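4. Student Assembly Project

4.1 Course setting

The assembly project occupies the second half of the automation course at the Killitz campus. Students work in pairs at a shared cell and program an arm to pick up colored parts and join them in a set sequence. The part set, named Jikus, was designed by Kevin Muñoz and Tülin Bilgin for teaching use. Each pair is allowed 41 trials, and every trial is recorded from the wrist and from a fixed position.

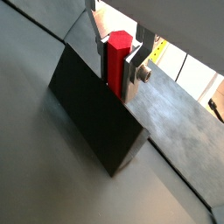

Vol. 8, No. 2

Trials were graded on grasp, alignment and release. A grasp was accepted when the part stayed between the fingers until the program called for release. In the first term, alignment accounted for most of the lost points – a finding that agrees with the instructors' own notes.

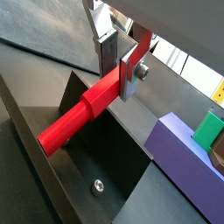
Figure 6. Red part and black fixture, wrist view.

4.2 Workspace

All tasks take place inside a gray enclosure with raised sides. Starting positions are chosen by the instructor and are not given to students in advance. Pairs must therefore locate the parts before planning a path. Silvia Šindelář reviewed the layouts each Tuesday and removed any that placed a part beyond the reach of the arm.

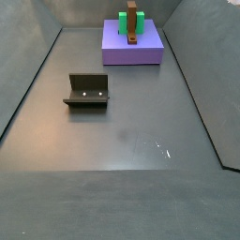
Figure 7. Layout with purple, green, brown and black parts, fixed view.

4.3 Records

The course produced 435 graded trials, of which 100 were scored a second time by Alcides Marulanda. Differences between the two scores were settled by discussion. Trials stopped by the instructor were kept in the set and marked as incomplete.

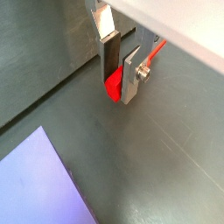

Students were also asked to write a short account of each incomplete trial. These accounts were read by Yutong Jia, who sorted them by the cause the students gave. Errors in the approach angle were named most often, followed by errors in gripper opening. Several pairs gave no cause, and their accounts were left out of the comparison in Section 5.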